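Ullach Ratcheting Crimper Review: One Year of Small Wiring Jobs

Posted June 22, 2022 by Arnar Brøndum
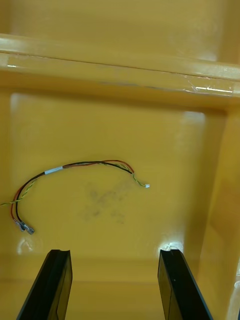
I bought the Ullach ratcheting crimper last summer when I started rewiring my camper trailer. Before that I used the flat stamped pliers that come in the box with a terminal assortment, the kind that strips, cuts and crimps and does none of it well. The camper had 70 terminals that needed replacing, and my hand gave out before I got through the first cabinet.

The Ullach costs $70 with three sets of jaws. I paid full price at a local parts store. I have now used it for the camper, a utility trailer, a boat bilge pump and a string of garage lights, so I think I can say what it does and doesn't do.

What you get

The tool, three jaw sets, a hex key and a folded sheet of instructions. The jaws cover insulated terminals, bare open-barrel terminals and heat-shrink butt connectors. No case. I keep mine in a zippered pencil pouch with the spare jaws, and the hex key is taped to the handle because I lost it twice in the first month.

The handle is 9 inches long, a bit longer than the Rinanura crimper I borrowed from my brother-in-law to compare. The extra length helps when you squeeze. It does not help behind a fuse panel, where I had to take out two screws and pull the panel forward to get the tool in square.

Crimping

Insulated terminals are where it does best. The jaws are marked with colored dots for red, blue and yellow, and the terminal sits still while you feed the wire in. The ratchet won't let go until the squeeze is complete, so every crimp gets the same pressure. I tug each one by hand. Out of the camper job, two pulled off, and both times I had put a thin wire in a blue terminal.

Open-barrel terminals are fussier. You need to close the ratchet a click or two to hold the terminal, then slide the wire in without bumping it. The small pins used in plug housings tend to tip sideways. I wasted a fair number of them before I got the hang of it. If those small pins are most of what you do, the Setitz is a better tool. Its jaws are narrower and it has a little stop plate that keeps the pin from sliding through. It also costs a good deal more, and it won't touch a yellow butt connector.

Heat-shrink connectors come out fine. The jaws are rounded enough that they don't cut the sleeve. I had one sleeve split, on the bilge pump, and I think I overheated it.

Changing jaws

Two screws hold each set. It takes a couple of minutes on a bench and longer on your back under a trailer. The screws are small and the threads are dry from the factory. A drop of oil helped. I would like to see a quick-change pin here, like the one on the old Hauksdóttir tool my father had, although that one was twice as heavy.

Adjustment

There is a star wheel near the pivot that sets the pressure. It was too tight out of the box for red terminals and I backed it off one notch. The instructions mention the wheel but not which way to turn it. Clockwise is looser on mine.

Wear

By my tally I am at 426 crimps. The grips have stayed put and the ratchet sounds the same as it did when new. There is some slack in the pivot that wasn't there in August, not enough to change the crimp. The black finish has rubbed off the edges of the red and blue jaws and I got a little surface rust there after the boat job. It wiped off with oil.

The release lever has started to stick when the tool is cold. If you start a crimp in the wrong spot, you need that lever to back out, and it sits where a gloved thumb can't reach it.

Would I buy it again

Yes, for general trailer, boat and garage work. If you only need to put two ring terminals on a battery cable, borrow something. If you build plug harnesses all day, spend more on the Setitz. I gave the old flat pliers to my nephew, who uses them to cut zip ties.

Rating: 4 out of 5. One point off for the jaw screws and the release lever.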